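Filtton Community Help
Home and Workshop > Timber and Surfaces

Removing permanent ink from an oiled wooden worktop

Posted by Carola Wunderlich, Saturday, November 8, 2025

I am responsible for the furniture and fittings in a shared building at Flistedura and should be grateful for guidance on the treatment of ink marks on oiled wood. Our worktops are made of strips of timber glued side by side. The supplier, Kasten, finished them with a hard oil before delivery, and they have since been wiped down with a damp cloth and mild soap, as the supplier's sheet instructs.

Several of the surfaces have acquired short lines of permanent ink. Soap has no effect. A colleague has proposed sanding the affected patches and applying fresh oil, but I am concerned that this would leave pale areas which do not blend with the remainder. I should also like to know whether white spirit or methylated spirit is the more suitable, and how long a surface should be left before it is returned to use. The building cannot spare any one table for longer than 2 days. 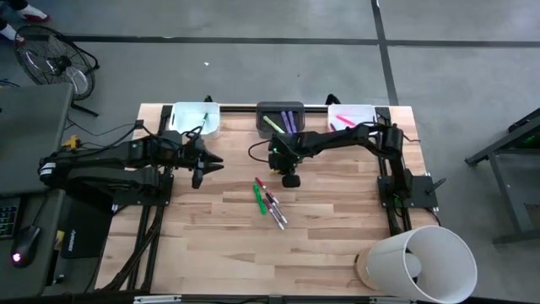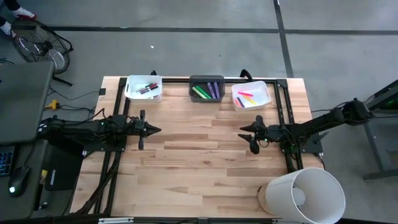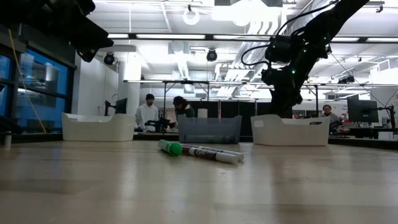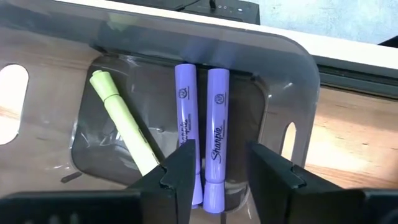 Strip-pattern wooden worktop (first two views), markers on the tabletop (third) and markers in a grey plastic bin (last).

Jerkari Joinery Advice

Methylated spirit is the correct choice for most permanent inks. White spirit will soften the oil finish and often leaves the ink where it was. Please proceed as follows.

Open the windows and remove any source of flame. Test on the underside first. Dampen a white cotton cloth, dab the mark and turn to a clean part of the cloth each time colour transfers. Do not rub across the joints between the strips, as dissolved ink can be drawn into them and is then very difficult to remove. Two or three short attempts are preferable to one long one.

If a shadow remains, sand lightly along the grain with 240 grit paper - by hand, never with a machine - and extend the sanding over the full width of the strip from one joint to the next. A join in colour is far less noticeable where it follows an existing line in the timber. Wipe away the dust, apply a thin coat of the original oil and remove all surplus after 14 minutes, unless the tin states otherwise. Cloths used with oil must be laid flat outdoors to dry before disposal, as they may catch fire if left in a heap.

Light use is normally acceptable the following day. Full hardening takes longer, and wet items should be kept off the surface in the meantime.

T. at the tool library

Hand sanitiser works. Same idea as meths but thicker, so it stays where you put it. Took biro off my kitchen worktop, not sure about the really dark marker inks.

Carola Wunderlich

Thank you both. The supplier has confirmed the name of the oil, and the underside test will be carried out before any visible surface is treated. The advice on sanding to the joint is particularly helpful.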